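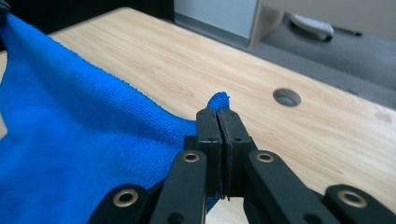

Doigts de la pince Dunura refermés sur le coin d'une serviette bleue en microfibre.

La Dunura est une pince à main à deux doigts parallèles, conçue pour être fabriquée à domicile ou en atelier partagé. Elle est l'œuvre de Lợi Lã, membre de l'atelier Urton, à Ondivdale. Les plans ont été publiés le 29 novembre 2022.

Conception
Les doigts sont portés par des bras articulés noirs dont les pivots reçoivent des bagues couleur laiton. Chaque doigt se termine par un patin plat, fixé par vis et remplaçable sans démonter les bras. La première version, dite Van der Merwe, employait des pivots sans bague. Ceux-ci prenaient du jeu et les patins ne se rejoignaient plus à leur extrémité – défaut gênant pour la prise des tissus minces.

Fabrication
Les pièces sont imprimées en 3D puis ébavurées à la main. L'impression demande 9 heures sur une machine d'amateur. Les bagues sont posées à la presse ou à l'étau, avant l'assemblage des bras. La notice recommande de monter les deux patins en position fermée et de ne serrer les vis qu'une fois leurs faces alignées.

Essais
Le mécanisme a été soumis à 3000 cycles d'ouverture et de fermeture sur un banc construit dans le même atelier. Les essais de préhension portent surtout sur le linge, posé à plat sur une table puis saisi par un coin. Le tissu éponge, dont les boucles accrochent bien, passe pour plus facile à pincer que le coton lisse.

Variantes
Une variante à patins étroits a été ajoutée au mois de juillet suivant. Une version motorisée, pilotée par un servomoteur, figure dans les plans sous forme d'ébauche – le câblage n'y est pas détaillé.

Voir aussi
Préhenseur
Impression 3D
Atelier partagé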